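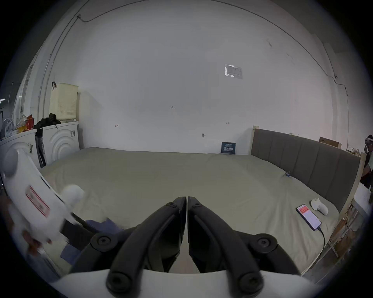
How to Fit a Flat Sheet with Hospital Corners

A flat bottom sheet stays in place on most mattresses if the corners are folded at 45 degrees and the tuck is deep enough. The method below works on any mattress up to 12 inches thick. For thicker mattresses, see the sizing notes first.

Sizing

Measure the mattress across the top, then measure its depth at the side. Add the width, twice the depth, and twice the tuck allowance. The tuck allowance is the part that lies flat under the mattress, and it should be at least 6 inches on each side.

A queen mattress is 60 inches wide. With a depth of 12 inches and a tuck of 6 inches, the sheet needs to be 96 inches wide. A sheet sold as 104 inches wide leaves 4 inches extra on each side, enough to allow for shrinkage in cotton. A king mattress is 76 inches wide, so the same 104-inch sheet leaves only 2 inches to tuck under each side. That will not hold overnight.

Mattress width is not always exact. A king that measures 78 inches at the seam is within the range you may find on older stock. Use your own measurement and ignore the label.

Before you start

Take everything off the bed, including chargers and folded clothes. Pull the bed away from the wall if one side is against it. You need some 20 inches to kneel and lift the mattress edge. If the headboard is bolted to the wall, leave the bed in place and do the head corners from the side.

If you use a mattress pad, fit it now and smooth it toward the foot. A bunched pad will show through a thin sheet.

Step 1. Center the sheet

Lay the sheet over the mattress with the wide hem at the head and the right side up. Find the center crease left from folding and line it up with the middle of the headboard. Check that the overhang is the same on both sides.

Step 2. Tuck the head end

Lift the mattress and slide the sheet under the full width of the head end. Keep your palm down and push the fabric flat. Do not tuck the sides yet.

Step 3. Fold the first corner

Stand at the side of the bed. Pick up the side edge of the sheet about 15 inches from the head and lift it straight up, then lay it on top of the mattress. The fold should form a triangle with its long side running at 45 degrees from the corner.

Tuck in the part that still hangs below the mattress. Hold the corner flat with one hand, bring the triangle down with the other, and tuck it under.

Step 4. Repeat at the other head corner

Pull the sheet sideways before folding so that the top surface is tight.

Step 5. Tuck the foot end

Go to the foot and pull the sheet toward you with both hands. Tuck the full width, then fold both foot corners as in step 3.

Step 6. Tuck the sides

Work from head to foot in 3 passes per side: head, middle, foot. Pull down and under in one motion. If diagonal wrinkles appear, the last corner was folded loose. Untuck that corner only and redo it.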